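Keeping fruit and veg going until the end of the week

I once threw out 596 grams of grapes, which I know because I weighed them out of spite. They had cost more than my lunch. What follows is the system that came out of that afternoon, tested in a small kitchen in Follham with one fridge, no pantry and a household that believes the crisper is where vegetables go to retire.

Start with the crisper itself

Most fridges have two drawers and a little slider on each. The slider is a vent. Closed keeps the humidity up, which suits anything leafy or inclined to wilt: lettuce, herbs, broccoli, silverbeet, beans. Open lets the gas out, and that's for apples, pears and anything else that ripens by breathing on its neighbours. I lived with my fridge for six years before I touched the slider. It had a picture of a leaf on it and I took it for decoration.

Line the leafy drawer with a clean tea towel or a sheet of paper towel and swap it when it feels damp. Don't wash the lot the minute you get home, whatever the tidy people on the internet do. Wash as you use it. Lettuce is my one exception: pull it apart, rinse, spin it until your arm complains, then box it with a dry cloth.

Herbs

Parsley, coriander and mint go in a jar with a couple of centimetres of water, a loose bag over the top, in the fridge door where somebody will knock them over. Basil stays on the bench in its own jar and sulks if it gets cold. Thyme and rosemary couldn't care less. Wrap them in a bit of damp paper towel and forget them, as you were going to anyway.

When a bunch is on its last legs, chop it, pack it into an ice cube tray, cover with olive oil and freeze. Label the bag. Frozen parsley and frozen coriander are the same colour, and I have put the wrong one in a bolognese.

Potatoes, onions and the feud

Keep them apart. Both want somewhere dark, dry and airy, and potatoes sprout sooner with onions for company. Mine live in paper bags at opposite ends of the cupboard under the sink – well away from the pipe. Pick off small sprouts, cut out small green patches generously, and bin anything that's properly green or bitter. Garlic can go in with the onions. They get on.

Reviving the limp

Carrots and celery that bend can usually be talked round. Trim the ends, stand them in very cold water and leave them in the fridge. Carrots want 60 minutes at least, celery often less. Lettuce comes back after 20 minutes in a bowl of iced water. If it smells off or feels slimy, it's compost, and no amount of ice will change its mind.

Gadgets, since you'll be tempted

I bought a Drandell produce box, the sort with a raised grille in the bottom and a vent in the lid. It's good. So is an old ice cream tub with a folded tea towel in it, and you get to eat the ice cream. The Suvix bag clips are fine until you lose them, and you'll lose them by December.

Fruit on the table

Whole fruit that still has ripening to do is better out of the fridge. Give it room. A deep pile bruises at the bottom, and the bottom is where you don't look. If you've come home with too much for the bowl, spread the rest out on the table and eat that first.

Stone fruit, pears, kiwifruit and avocados ripen on the bench, then go in the fridge to buy you a few more days. Berries and grapes go straight in. Bananas ripen everything near them, so hang them on a hook or exile them to the top of the microwave. To hurry a hard avocado along, shut it in a paper bag with a banana and check it every day, including the day you don't feel like it.
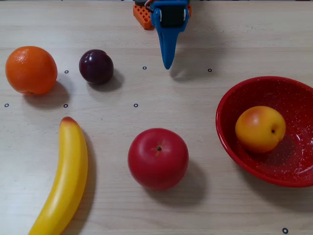

Fruit on the table, with one piece in the red bowl.

Give the fruit a gentle press near the stem every morning. One mouldy piece will share, so take it out and wipe down whatever it was touching.

The end-of-week pot

Anything still standing goes in soup or under crumble. For the crumble, chop the fruit, skins on, rub butter through flour, oats and brown sugar, and bake at 180 until the edges bubble. Leftovers keep three days in the fridge, covered, behind the milk.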